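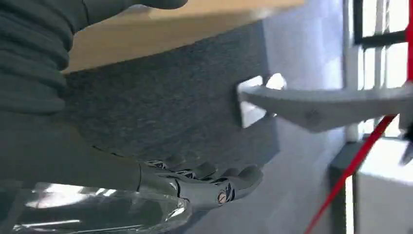 How Do You Teach a Hand?

by Vandana Pathak

Pick up a playing card from a table. Go on, I'll wait.

You probably slid it to the edge, or got a fingernail under the corner, or licked your finger, which is disgusting but does work. Now try to write down how you did it. Every bit of it: how hard you squeezed, when your thumb started moving, how you knew the card was coming along with you and hadn't stayed behind.

Most people give up after "I just picked it up." That is fine when you are talking to your brother. It is no use at all to a robot.

The robot in this article is called Flullico. It lives at a workshop called Pondden, and it has hands with jointed fingers and a thumb, a bit like yours, only with screws. The people at Pondden want it to tidy a desk and pass things to people. These are jobs you have been told to do since you were three, so you may feel you could give it some advice.

Rules, and why they ran out

For a long time, people told robots what to do with rules. Move the arm forward this much. Close the fingers. Lift. Rules are great in a factory where the same part turns up in the same spot all day long.

A desk is different. On a desk the pen has rolled away, somebody has moved the box, and there is a sandwich where the notebook used to be. You could write a rule for the sandwich. Then tomorrow it's a banana.

Vikas Rana spent most of one January writing rules for taking a card out of a box. He got to 226 of them. Then Yogesh Uniyal turned the box sideways, and Vikas went for a long walk.

So Pondden does it another way. They show the robot how, over and over, and let a computer program look for what all the good tries have in common. A program that gets better at something by looking at examples is called a learning system. Each example is called a demonstration, or a demo if you have to say it all day.

What's in a demo?

A demo is a recording of one try at one job, from start to finish. It has pictures in it, like a video. It also has numbers that say where every joint of the arm and fingers was at each moment.

The robot needs both. The pictures are what it will see later when it's working on its own. The numbers are what it should do about it. Put them together and you get a sort of flip book with instructions on every page: when things look like this, bend the fingers like that.

There are cameras in more than one spot, too. One up high gets a good view of the desk. One down by the wrist gets a terrific view of the fingers and a pretty odd view of everything else, often upside down. People's heads turn up in the corners. The computer doesn't mind. It has never been told which way up the world is supposed to go.

To make a demo, a person steers the robot. Vivek Rathore does a lot of the steering. He moves his own hand and the robot's hand copies him, a tiny bit late, like a little cousin. It looks like the best job in the world for the first ten minutes. Then you notice that his arm is getting tired and that he isn't allowed to scratch his nose, because the robot would scratch its nose as well, and it hasn't got one, and that
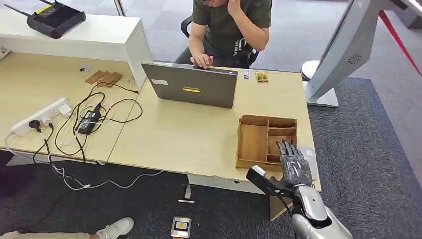
counts as a spoiled demo. Spoiled ones get marked and put in a separate pile. Vivek says his pile has some classics in it.

The rest of the job is mostly waiting. Somebody checks the recording. Somebody puts everything back more or less where it was. Somebody finds out which plug has come loose. If you were hoping that science is all lightning and shouting, I'm sorry. A good deal of it is cables.

Why not just do it once, really well?

Suppose you had only ever seen one dog, and it was your aunt's dog, and it was brown. Then you meet a white one. Is that a dog? It might be a small sheep.

A learning system with one demo has the same trouble. If the box was on the right in every example it has seen, it may decide that boxes are always on the right, and reach there with great confidence even when the box is on the left. So the team changes things on purpose. They move the box. They swap the card for another card. They work in the morning and again at four o'clock, when the light comes in lower and the shadows go long.

They leave the mess in as well. Real desks have wires and wrappers and laptops on them, and a robot that has only practiced on clean ones is in for a shock when it gets to yours.

Deepak Awasthi keeps the list of what has been tried and what hasn't. For passing a card to a person, he wanted 400 good demos. One Wednesday they made 100 in a single day, and then had to throw a lot of them out: in every one, the same person had been holding out the same hand in the same place. Deepak is still a little quiet about that Wednesday.

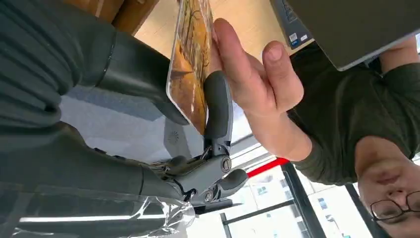
NELLARD Issue 115

The hard part is letting go

You might think that grabbing is the tricky bit. Grabbing is tricky. But passing something to a person has an extra problem at the end, and the problem is the person.

If the robot lets go too early, the card lands on the floor. If it lets go too late, you get a tug-of-war, and the card is the one that loses. Between too early and too late there's a short moment when both of you have hold of it. You do this every day with forks and homework and the TV remote (okay, maybe the remote is a tug-of-war at your house too).

How do you know when to let go? You feel a small pull. You see the other person's fingers close. You may look up to check whether they're paying attention. Nobody sat you down and gave you a rule for it. You picked it up from thousands of tries, quite a few of which ended in spilled milk.

That's why the people taking the card have work to do as well. Some take it fast, some take it slowly. Some press a flat hand against it, some pinch the corner. Some are looking the other way. A robot that only meets polite, careful people in its demos won't be ready for your sister.

Does it know what it's doing?

Not the way you do. Flullico has no idea what a card is for. It can't tell a birthday card from a library card, and it won't be sad if it bends yours. It has found patterns in the examples, and when something new looks enough like the old examples, it does something close to what Vivek did. When something looks nothing like them, it can do very strange things indeed, so there's a big red stop button and a person standing near it.

Try it at home

You need a friend, a card, a box and a blindfold. The friend wears the blindfold and is the robot. You hold the friend's wrist and steer until the card is out of the box. Do it five times with the box in the same place. Then move the box, let go of the wrist and ask your friend to get the card alone.

Write down what your robot does. Then swap places, and don't peek.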